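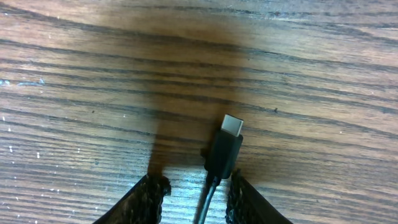

I moved into my place on Lunlow Street in October with 2000 books, give or take, and no shelves. I had a plan, mind you. The plan was to get rid of half of them before the truck came, and I got as far as one bag of old travel guides and then sat on the floor reading about ferries.

My neighbor Gudrun Løken (retired librarian, terrifyingly calm) came up the second night with soup and asked how I was going to sort them. By color, I said, mostly to see her face. She put the soup down very slowly.

What she told me to do instead was live with the piles. Leave them where they landed for a whole winter, and pull out whatever I wanted when I wanted it. Anything I touched went against the far wall. By spring I had 145 books over there, and I could have told you which ones without looking — the cookbooks with stains, all five of my aunt's mysteries, a history of salt I've started at least three times and still love!

So what about the rest? Some I gave to the Ukex, the secondhand shop by the bus station, where they pay you in store credit, a dangerous system for a person like me. I came home with two more novels and a book on knots. Some went to my sister, who didn't ask for them. The others are still in boxes, and every so often I open one up and get that little jolt of meeting somebody from high school.

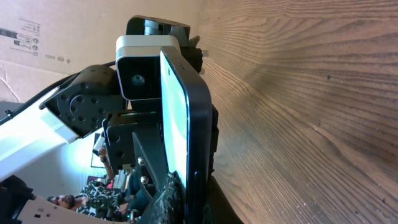

A cardboard box and a wooden tabletop.

The shelves went up last month, finally. Gudrun came to look, ran a finger along the top row, and moved one book two places to the left. I haven't dared ask her why.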